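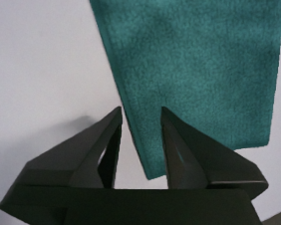 **Handout 4: Good Practice for Simulated Cloth Handling**
Instructor: Kaja Laur
Revised 19 May 2023

These rules apply to all coursework in which a gripper handles towels or other soft goods. Students are expected to know them before the first assessed session.

### 1. Before the run

- Record the cloth model, the gripper model and the random seed in the run log.
- Set the closing force limit in the configuration file. Limits typed in by hand during a run are not accepted.
- Open the fingers fully before approaching a hanging cloth.

### 2. Approach and grasp

A hanging towel should be approached from below, at its lowest corner. The fingers must be on either side of the fabric before the close command is sent. Contact between a fingertip and the wall is recorded as a fault - even when the grasp succeeds.

The step limit for one attempt is 400. An attempt that reaches the limit is stopped and marked as failed.

### 3. Reporting

Each group submits results from 1,000 attempts. Failed attempts stay in the set. In the January review, the Pemari group reported 877 complete attempts and left out the others; the report was returned for correction.

Success rates for terrycloth and smooth cloth are to be given separately. A rate obtained in simulation must be labeled as such wherever it appears, including in slides and figure captions.

### 4. Changes to these rules

Requests for an exception are sent to the instructor in writing before the run concerned.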